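Divided storage box for small parts: how to stop pieces migrating between compartments?

Posted in Workshop & Storage

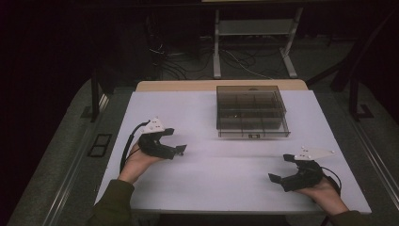 The box on the bench, lid on.

I have a transparent smoky-gray plastic box with a lid and a grid of small compartments. The walls between compartments are thin. It lives on a white work table and gets carried to a second bench up to 30 times a week.

Contents are mostly M2 and M3 washers, M2 screws in four lengths, and a few crimp ferrules. When the box is carried flat there is no problem. When it has been stood on its short side, even briefly, the washers from one compartment end up in the next one over. The M3 screws stay put. I assume there is a gap between the top of the dividers and the underside of the lid, but I can't get a feeler gauge in there with the lid closed.

Things I have tried:

Filling the compartments less. No change.
Putting a rubber band around the box. Slightly better in the middle, worse at the corners.
A sheet of printer paper under the lid. It curls after a few days.

I would like to keep this box, as it fits the drawer. I would also like to know whether the order of parts in the grid matters. At the moment it is whatever order I bought them in.

Posted by trayliner, Ukdale
Edited: the dividers are fixed. They do not slide out.

3 replies

drawer_depth
Accepted by the original poster

You are right about the gap. Most molded boxes of this type have clearance over the dividers so that the lid will close without rubbing. An M2 washer is about 0.3 mm thick and will go through almost any clearance you can see light through. Your M3 screws stay because the heads are too tall to pass.

To measure it, put a small ball of modeling clay on top of a divider, lay a scrap of plastic wrap over it, close the lid fully, open it again and measure the clay with calipers. Repeat at the center and near each corner. Lids tend to bow upward in the middle, so expect the center reading to be the largest.

Then line the lid with closed-cell polyethylene foam, the thin white sheet used for packing dishes. Pick a thickness about 1 mm over your largest reading. If you go much thicker the lid will bow and the latch will be under constant load.

1. Cut the sheet 2 mm short of the inside of the lid on every side.
2. Round the corners with scissors.
3. Fix it with thin double-sided tape, one strip along each long edge and one down the middle. Avoid solvent glue on clear plastic.
4. Close the lid and leave it overnight with nothing in the box.
5. Open it and look at the foam. You want a faint impression of the whole grid. Any divider that left no line is still a leak.

If a line is missing, put a second strip of foam over that area only. I have a Trumitz case lined this way that has been in a van since September and the washers are where I put them.

Drawback: white foam hides the contents when the lid is shut. Label the outside of the lid, or leave the foam off and use the bag method below it in this thread if you need to see in.

On the order of parts: yes, it matters. Keep adjacent compartments as different as possible. A stray M2 washer among ferrules is obvious. A stray 6 mm screw among 8 mm screws can go unnoticed until it is in the wrong hole. I put the thinnest parts in the corners, where the lid usually sits tightest, and alternate screws and washers across the rest.

matheson_bench

Bag the washers. Small zip bags, one per compartment, folded over once. It takes longer to get a part out, but nothing moves. I run 73 compartments across several boxes and only the washers and shims are bagged.

Also, buy a carrying handle or a tote and carry it flat. Tipping a box 90 degrees is asking a lot of any lid.

If you ever do replace it, the Flavo boxes have a ribbed lid that seats on the dividers. They are taller, so check the drawer first.

ferrulefan

just tape it shut

Comments on the accepted reply

trayliner: Clay test gave 0.8 mm in the middle and 0.3 mm at two corners. The other two corners were too thin to read. Foam is ordered, 2 mm, the nearest size the store had.

drawer_depth: 2 mm is fine. Check the latch after a week. If it has started to whiten at the hinge line, peel the foam off the edges and keep it in the middle only.

trayliner: Does it hold up to counting? I keep up to 3,000 washers in there at the start of a job and tip them out to weigh.

drawer_depth: The foam doesn't care about the quantity. Keep the washers below the top of the divider or they will press into it and come up with the lid.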